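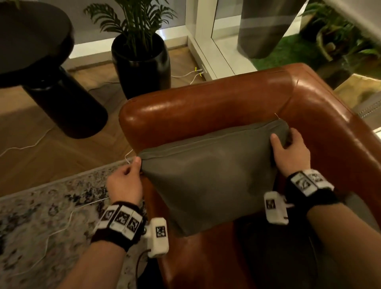
Loose Cushions in Shared Lounges: A Study of Placement and Daily Tidying

Project report submitted by Katia Rinaldi and Todor Spahić
Supervisor: Pascal Reinholz
December 7, 2021

1. Purpose

This report presents the results of a student project on the upkeep of loose cushions in the residents' lounge at Golob House. The lounge is furnished with armchairs, side tables and fabric cushions that are not attached to the seats. Cleaning staff had reported that the cushions took up a large share of the evening tidying time and were often found on the floor by morning. The project was asked to establish how often this happened and whether a fixed placement would reduce the work.

2. Method

Observations were made twice a day during August, before breakfast and after the evening tidying. Each cushion was recorded as upright, fallen forward, flat on the seat or on the floor. In total 494 observations were entered. Entries with an unclear position were discussed by both authors and settled before the tables were drawn up.

Two placements were compared. In the first, the cushion was stood upright against the back of the chair with its top edge level. In the second, it was turned to rest on one corner, as had been the custom in the lounge. The staff were shown both placements and used each for an equal number of days.

3. Results

Of the 494 observations, 154 recorded a cushion out of place. Most of these concerned the corner placement. Leather chairs gave more trouble than fabric ones under either placement, as a cushion slides more easily on a smooth seat. Cushions set well back on the seat held their position better than those placed near the front - a difference that was clear from the first week.

Wear was noted separately. Loose threads were found mainly at the corners, where the cushions are gripped when they are lifted and straightened. Seven cushions were set aside for mending.

4. Recommendations

The upright placement should be adopted for all armchairs. Cushions should be lifted with both hands and lowered against the chair back, and should not be pulled along by a corner. Loose threads should be trimmed with scissors - never pulled - and any open seam reported to the housekeeping office.

5. Limits of the Study

The lounge was less busy than usual in August, and the figures may not apply to term time. Cushion fillings were not compared. Ingvar Norðdahl of the housekeeping office has agreed to keep the record sheets in use until the end of the spring term.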